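We use cookies to keep you signed in and to remember your settings. Accept | Manage

Robot club furniture task – the legs keep going in crooked

Posted by Wiesława Laskowska, 4 Jan 2021

Hi all! I help out with the student robotics club at Villier and we're entering the assembly challenge in June. Our project is called Gresora, and the job is to put a small white table together from printed parts (a square top and its legs) with the arm. Everything has markers on it so the software can work out where the parts are. Two legs go in fine, and then the third one leans and the fourth won't start at all. We've logged 1,079 tries and I'm running out of pep talks. Is it our grip or our markers?

Nilness
Could be either, but I'd bet on the grip. My old club had the same trouble and we were grabbing too high up, so any little sideways push turned into a big lean at the bottom. Go lower if your fingers have the room. Then let go, back off, look at the marker again and re-grip before you start turning. It's slower – ours took 7 seconds more per leg – but we quit jamming.

gear_grandma
did you try turning it off and on lol. no but check your lights, shiny white plastic drove us nuts

Witkowska
I'm on the same team as Wiesława, so I'll add what she left out (hi!). We do both jobs on one bench, with a long white rail across the front:
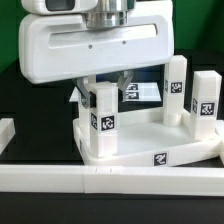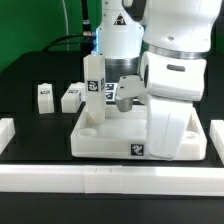 I think Nilness is right about re-gripping, and I'd also like to try the legs in a different order, going corner to opposite corner. The students want to rewrite the whole vision part first, of course, because that's more fun. My vote is to change one thing, run it for an afternoon and write down every single result, even the boring ones.

Comments

torque_wench: Diagonal order helped us too. Try it before you touch the code!

Wiesława Laskowska: Thanks everybody, lower grip is first on the list. Will report back.

mod_pete: Moved this over from General.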